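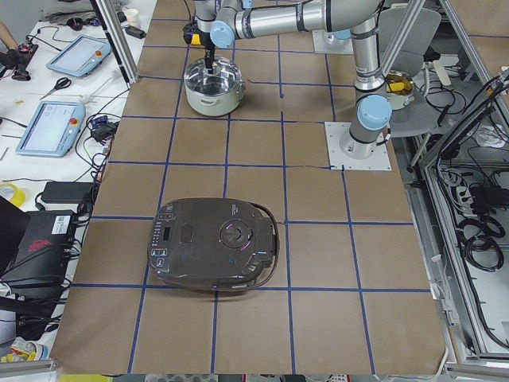

Subject: Re: [pudus-foragers] Drying persimmons on strings, and what the squirrels think
Date: July 24, 2019

> I know it's the middle of summer and I should be thinking about tomatoes,
> but the tree at our new place in Kivell is covered in little green
> persimmons and the seller told us they're the kind you can't eat until
> they're mush. My mother-in-law says you can peel them hard and hang them
> up. Has anyone on the list done this? How many can one person peel before
> they lose the will to live? And do I need to buy the Clukell dehydrator
> everybody was going on about in the spring?

Taking your questions in the wrong order.

No, you don't need the Clukell. I have one. It hums like a refrigerator with a grudge, it takes up the counter where I used to make sandwiches, and it turns a persimmon slice into something you could resole a boot with. It's very good for apples. If you have a lot of apples, come and get it.

The hanging method works, if you mean the astringent kind, and from what the seller told you it sounds as if you do. Try one raw in October if you want to be sure. You will know. Your whole mouth puts on a sweater.

You want them full color but still hard. People wait too long on this, me included, and then you're trying to tie a string around a water balloon. When you pick, use clippers and leave a bit of the branch on so each stem ends in a little T. That T is what the string goes around. If you snap them off by hand about half of them lose it, and then you're messing around with screws in the tops, which can be done (stainless ones) but makes the porch look like a hardware accident.

Peel them with a regular vegetable peeler. Leave the leafy cap on and trim the dry edges. Your hands will turn brown and stay brown for days, so wear gloves if you have any kind of public life. I did 36 in one evening my first year and thought I was a pioneer. Last fall the tree handed me 400. I was still peeling when the pie people on this list had moved on to arguing about cranberries, and I will not be taking questions about the state of my kitchen floor.

Dip each one in boiling water for ten seconds or so before hanging. There are people here who skip the dip and people who use vodka instead. I've done the vodka and couldn't tell the difference in the fruit, though the evening went faster.

Then tie them up, two to a string, one at each end, and drape the string over a pole so they balance. Stagger the lengths so they don't touch. Where they touch, they mold. Sun is nice, moving air is better, rain is the end of everything. We had a wet week two years ago and I ended up with the whole lot in the spare bedroom with a box fan on them, and a guest due. The guest was a good sport. If you get a spot of mold the size of a pinhead, wipe it with a bit of liquor and keep an eye on it. Anything bigger or fuzzier goes in the compost, and don't be sentimental.

After a week the outside gets a skin, and that's when you start massaging. Yes, really. Gently, every few days, through the skin, so the inside breaks up and dries evenly. My neighbors have seen me out there in a bathrobe fondling fruit at seven in the morning and they've stopped waving. Four to six weeks and they're the color of old leather and chewy all the way through. Some years you get the white bloom on the outside, which is sugar coming to the surface, and some years you don't. If it's powdery, it's sugar. If it's furry, see above under compost.

As for weight, an 800 gram bag of fresh ones doesn't give you much. I'd expect a quarter of it back, maybe less once you've eaten the test pieces, and there will be test pieces. They keep in the fridge for a couple of months and in the freezer until you forget about them.

On squirrels: they ignore the fruit completely until the day before it's done. I tried the netting from the garden place on the Rakena road and they treated it as a ladder. What finally worked was moving the poles under the eaves, well out from the railing. I'm told this won't stop a squirrel that has really thought about it, and mine evidently haven't — but I wouldn't put that in writing where they could read it.

One more thing about your tree. If it's as loaded as you say, it will drop a lot of the little green ones between now and fall. That's normal, and it will do it all over your car. Thin it a bit yourself if any branch is bending hard, and water it deeply in dry spells. Whatever is still up there in October is what you'll be peeling.

I have a 500 foot roll of cotton butcher's twine, mostly unused, and you're welcome to a length of it. The good peeler stays here.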